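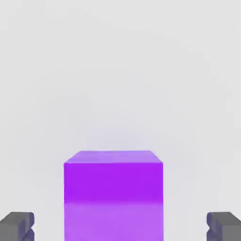 According to Senthil Alva, the number of examples matters less than people think. "Everybody asks me how many we have," he says. "I prefer that they ask how many are different."

We talked in the small office of Sistier, where he and Vimala Suvarna prepare the training material for Dralosach, their grasping project. All of it is made in simulation. A purple cube, two fingers, a pale background – the task looks very simple, and Alva does not protest when I tell him so.

"Simple is good at the beginning. When the learning fails on a cube, I know that the cube is not guilty."

In March the team had 1,000 attempts recorded, all steered by hand by the same two people. Suvarna looked through them and kept 328. The others were too much alike, she explains, with the fingers coming down from the same side and at the same speed.

"I was a little angry," Alva admits. "It was many evenings of my work."

"He drives very politely," says Suvarna. "Always slow, always to the centre. The system learned to be polite also, and when the cube was turned a little, it did not know what to do."

Since then they begin every attempt from another position, and they keep 175 attempts in which the first approach is wrong and the operator must correct it. Suvarna finds these the most useful part of the set. Alva would like to have more of them, but to make a mistake on purpose is tiring, he says, and after an hour the mistakes become all the same.

I ask how long one session lasts now. Six attempts, then a pause, then the other person takes the controls. Suvarna writes a short note after each one, also when it went well.

And the next object? "A cylinder," says Alva. Suvarna shakes her head. She wants first to change the size of the cube, and they have not yet agreed on it.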